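"Ask me when it's wiped the table"

Jan 15, 2026

Jad Yammine has spent most of his working life in other people's stockrooms. He ran the chilled aisle of a supermarket, then the night shift at a depot, and for the past few years he has been paid by small shop chains to tell them whether the machine they are about to buy will do what the salesman says. Mostly, he tells them no.

We meet in the café at Trellport station, where he orders tea and complains about the lid. He has just come back from Plestitz, where a firm called Hattar is trying to get a robot arm to do light kitchen and shop work: fetching, putting away, clearing up. Hattar let him stay for six days, which he thinks was brave of them.

"They were nice people and they answered everything," he says. "I still wouldn't buy one."

What did he see it do? He pulls a notebook from his coat and reads. Over the visit he logged 227 attempts at a set of chores he had picked himself. The machine finished 116 of them without a person stepping in. He lets me do the sum.

"Bit over half. Now, if you're in the business you'll say that's marvellous, a few years ago it would have been a handful. Fine. But I had a lad on the chilled aisle who got half of it wrong and he was gone by Christmas."

I put it to him that the lad was probably not improving every month. He grants this, grudgingly, and then takes it back. "He might have been. I never gave him the chance. And I wasn't paying for him up front."

His main quarrel is with what gets counted as a chore. Picking something up, he says, is the bit everyone films. In a shop it's the smallest part of the job. You have to look at the date, turn the old stock to the front, notice that one is leaking, wipe up what has leaked, and move aside for the woman with the pushchair. Hattar's people scored a "put away" as done once the item was on the shelf. Yammine scored it as done once he would have walked past without touching it. That difference, he says, is where most of the argument went.

"There was one tin on its side. Upright tins all round it and one on its side. They had it down as a pass. I said, would your mother leave it like that? The chap said his mother would, so that was no help."

He is harsher still about homes. A shop at least has straight shelves. He has been to houses where the fridge door doesn't open past the bin, where there's a cat, where the cupboard with the plates is also the cupboard with the bread. He asked Hattar whether they had tried the arm in a kitchen where someone was cooking. They had not, and said so.

A rival outfit, Uker, has been showing a machine that loads a dishwasher. Has he seen it?

"I've seen the video. I've asked to see it on a day I choose. I asked in December and I'm waiting."

So is there anything that impressed him? He is quiet for a bit and eats the biscuit that came with his tea. Then he says cartons, which is not the answer I expected.

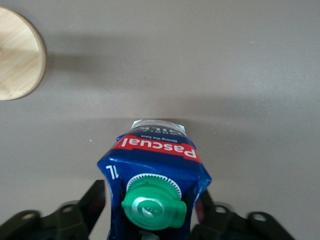 Reading time: 4 minutes

"Cartons are horrible," he says. "A tin doesn't care how hard you hold it. A litre of milk does. Squeeze the sides and they go in. If it's open, you've got milk up the wall. If you hold it too softly it slides down and you've got milk on your shoes. People do it without thinking, and I had assumed the thing would be hopeless."

And it wasn't?

"It wasn't hopeless. It creased a few. I'd have put those at the back of the shelf and said nothing, same as anyone."

He won't go further than that. A clear table, he points out, is about as kind a place to work as you can give it. He wanted the same job with the carton wedged behind a jar of pickles and a bag of salad on top. They tried that too, on his last afternoon, and he stopped writing down the results when it got late and everybody wanted to go home.

Pouring they didn't attempt while he was there. Nor did they unscrew a cap. He asked how long before it could make a cup of tea from start to finish, and got three different answers from three people in the same room.

Would he go back?

"Oh yes. I told them I'd come again next winter and bring the same list. Same chores, same scoring, my scoring. If it's up to nine in ten I'll say so to anyone who rings me." He looks at the puddle his cup has left. "And ask me when it's wiped the table. I never once saw it wipe the table."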